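Home | Newsletter | Kitchen & Storage | Back Issues | Contact

April
By Duván Carhuamaca

Drying and storing mugs and plates: notes from the Plosberg kitchen

The shared kitchen at Plosberg lost its wall cabinet in the repaint and has not gotten it back. Until it does, all dishes live on the counter and the table, and the question of how they stand there has become a practical one. Several readers at Cairns have the same layout and asked for details, so they are set out below in the order people asked.

Mugs. A mug left upright on an open shelf collects dust, and a mug set rim-down on a flat surface traps moisture under the rim. Hanging avoids both. A tree with a tall post and short pegs takes up very little table, but the pegs need an upward slant or the handles work their way off when somebody bumps the table. Check this before buying. On the first tree we tried, from Potance, the pegs were drilled square to the post, and it went back.

Load the pegs in opposite pairs. One heavy stoneware mug on one side of a light tree will tip it if the base is narrow. A flat rectangular base is steadier along its long side than across it, so the heavier mugs go on the pegs that point along the length. Thick handles are the other limit. Measure the gap inside the handle with the mug in hand, at the narrow end, and allow for two coats of glaze.

Plates. Upright storage is the only kind that makes sense on a counter this size. A stack of dinner plates has to be lifted to reach the bottom one, and chips happen at the foot ring when the stack comes back down. In a peg rack each plate stands alone and drains. Wooden pegs are kinder to glaze than bare metal. They do need to dry out, and a rack that is always full never does. Once a week, usually Saturday, ours is emptied and stood on its end near the window for the afternoon.

Deep-rimmed plates do not sit well between pegs set for flat ones. The rim fouls the next slot and the plate leans. For those, a separate single stand works better.

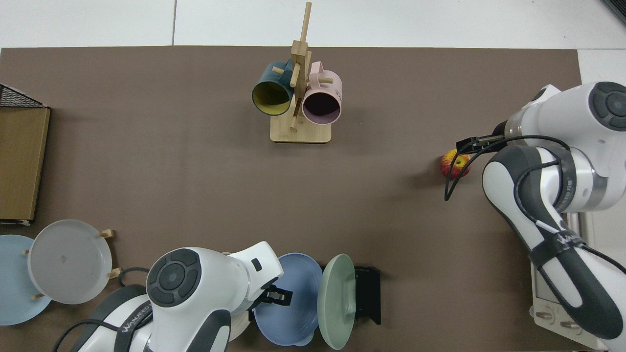 Mug tree, wooden rack and black metal stand on the brown mat.

Bowls. No good answer yet. Bowls lean badly in a plate rack and take two or three slots each. For now they sit on the mat, which at least keeps them off the hard top.

Mat. Any mat under the dishes should be wiped and lifted daily. Water gets beneath the edge and stays there -- this is worse on a top with seams, where it follows the joint. Cut the mat so that a strip of bare table shows along the back. You can then see at a glance whether water is getting out.

Wood care. Wash racks and trees by hand, dry them with a cloth, and oil them when the surface looks pale and rough. The Firalov board oil in the cupboard under the sink is fine for this. Use a thin coat, wait 20 minutes, wipe off everything that has not soaked in. Do the ends of the pegs too, as end grain takes up water fastest. A peg that has worked loose should be pulled, dried for a day and glued back with waterproof wood glue -- do not just push it in harder.

Part number for the replacement rack feet is 3,209 in the old parts list and 3,631 in the new one. The feet are the same.

Next month: cutlery trays and drawer liners.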